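Vovero Atallah – le guide de poche audio pour visiter une vieille ville à son rythme

Boîtier audio de visite, édité par Darniton
Référence 783
Langues : français, italien
Autonomie annoncée par le fabricant : 11 heures
Poids : 707 grammes avec la sacoche

Encore un audioguide, direz-vous. Nous avons eu la même réaction en ouvrant le catalogue. Les téléphones font déjà tout cela, et la plupart des villes fortifiées ont leur application gratuite, plus ou moins à jour. Nous vendons donc l'Atallah avec quelques réserves, que voici.

Le contenu d'abord. Darniton promet des « récits immersifs ». Comprenez des commentaires lus par un comédien, avec des bruits de sabots sur les pavés et, trop souvent, un luth. Les passages sur les remparts et les citernes sont sérieux. Ceux consacrés aux légendes de fantômes le sont moins, et il faut les sauter à la main, un par un.

Le positionnement par satellite marche bien sur les places et le long des quais. Dans les ruelles couvertes, c'est une autre affaire : il arrive que le boîtier raconte la cathédrale devant une boutique de sandales. Le clavier numérique permet de reprendre la main – gardez le plan papier fourni.

Contenu du coffret : le boîtier, 2 paires d'écouteurs filaires, un câble de charge, la sacoche, le plan. Pas d'adaptateur secteur. La coque souple Drundix, vendue à part, protège les angles et rien d'autre ; l'écran reste nu.

À qui le conseiller ? Aux voyageurs qui partent à deux et ne veulent pas vider leur téléphone avant midi. Pour une escale de quelques heures, le prix nous paraît difficile à défendre, et un bon guide imprimé fera l'affaire.

Retour accepté si le sceau des écouteurs est intact.
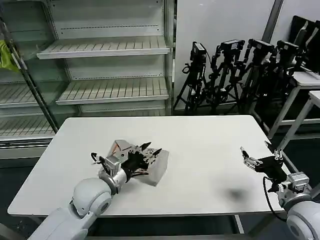 Faut-il une connexion internet pendant la visite ?

Une fois les parcours chargés, l'appareil fonctionne hors ligne. Le chargement se fait en wifi, de préférence la veille à l'hôtel, car il est lent.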